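Entrevista con la autora de Irkier: la cronología antes que la trama
5/8/23

La novela postapocalíptica suele juzgarse por su atmósfera. Irkier, publicada por el sello Beltudell, permite otra lectura: la de un sistema con reglas fijas. Su autora, que firma sin nombre por decisión propia, atendió a esta página por videollamada.

El libro transcurre en Utoso, una ciudad portuaria aislada tras el colapso del suministro eléctrico. «Escribí primero el calendario de cortes y después los personajes», explica. «Cada capítulo corresponde a un turno de racionamiento. Si una escena no cabía en el turno, se eliminaba.»

El manuscrito pasó por cuatro versiones. La segunda tenía cinco narradores; la definitiva conserva tres. «Dos de ellos repetían información. El lector ya conocía el estado de los depósitos por otra vía y el ritmo se resentía.» 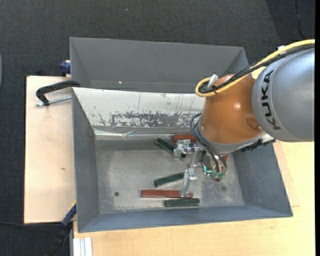 Sobre el punto de vista, la autora defiende la primera persona en pasado – poco habitual en el género – por una cuestión de control. «El presente obliga a justificar qué sabe el narrador en cada línea. Con el pasado puedo dosificar los datos sin hacer trampas.»

El antagonista, la compañía Economou, apenas aparece en escena. Se la conoce por sus circulares, insertas al inicio de cada parte. «Las redacté en un fin de semana de abril, todas seguidas, para que mantuvieran el mismo registro administrativo. Corregí la puntuación y nada más.»

Reconoce un defecto en el tramo central: la travesía por los túneles ocupa dos capítulos y, a su juicio, bastaba con uno. En la segunda edición no piensa tocarlo – «cambiaría la numeración de los turnos».

La continuación está en fase de esquema y se sitúa fuera de Utoso. Todavía no tiene título.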